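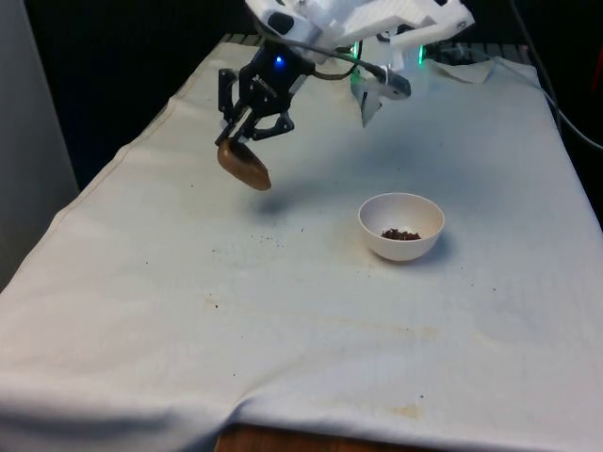
Brown scoop, over the cloth.

March, twenty past nine in the evening

Day whatever of the coffee business. I said I would write down what I thought of the Skusa course before I had time to talk myself into liking it, so I am doing that now with a cup of the stuff going cold next to me.

The claim is that if you change how you make coffee, and only that, you sleep better. You needn't drink less of it. You have to buy the Mokier pot, and the Birberg beans, and follow the sheet, and in four weeks you wake up a new person. The leaflet says 4000 people have done it. It doesn't say what they did before, or whether anyone asked them afterwards, or whether the 4000 are people who finished or people who paid. I have read it three times looking for that and the small print is all about returns.

I paid. I may as well put that here. 73 pounds for the pot and the first bag, which I could have spent on new tyres for the bike or on having the back gate hung properly so it doesn't bang all night. If anything is ruining my sleep it is that gate.

What the sheet tells you to do: warm the pot, one level scoop per cup, water off the boil, wait. The "wait" is the clever bit, apparently. My grandmother waited as well, generally while she looked for her glasses, and she slept like a log in a chair with the radio on.

I have kept a proper record, which is more than Skusa asks for. They want you to give each morning a mark out of five for "brightness". I don't know what a bright morning is in March. I put down when I went to bed, when I think I went off, how often I was up, and whether the gate was going. The last column is my own and I have a feeling it will be the only one worth reading. Last week I had two good nights, both of them still, and on one of them I'd had no coffee at all because I had run out and couldn't be bothered with the shop.

The one thing I will allow is that the coffee tastes nice. It's rounder than what I was drinking before, less of that burnt edge. But it costs nearly twice as much and I would expect it to taste of something. I tried a blind test on myself this afternoon, old jar in one mug and Birberg in the other, with my eyes shut while I swapped them about on the worktop. I knew straight away which was which, so that proves nothing about sleep, only that I have a tongue. I also slopped some on the electricity bill.

Walked up to Baptiste before tea to clear my head. There's a new board by the path saying the hill is 207 metres, which I don't believe either. The old board had a different number on it and I haven't noticed the hill moving. Very muddy by the stile. Somebody has tied the far gate with blue string, and it struck me going through that string would do for mine. Why I have been lying there listening to it since Christmas when there is a ball of twine in the kitchen drawer I can't say.

Legs ache now. I expect I'll sleep well tonight, and if I do then Skusa will get the credit for it on their chart, and that is exactly what is wrong with their chart. A person who has just spent money on sleeping better goes to bed earlier, leaves the telly off and goes out for a walk. I've done all of those this fortnight. You could sell them a hat and get the same result.

They sent another email this morning. There is a second stage, "Deeper Rest", and it's 50 pounds if you sign up before the end of the month. It comes with a different bag of beans and a cloth for the pot. I have cloths. I wrote back asking what share of people saw no change at all, and got an automatic reply thanking me for sharing my journey.

I'll finish the four weeks, being stubborn, and then do two weeks on the old jar with the gate tied up, and compare. If the old jar wins I shall want my money back, and I can already guess how that will go.

Twine: drawer, left side, under the batteries. Going out to do it now before the kettle tempts me. Bins tomorrow as well, the green one.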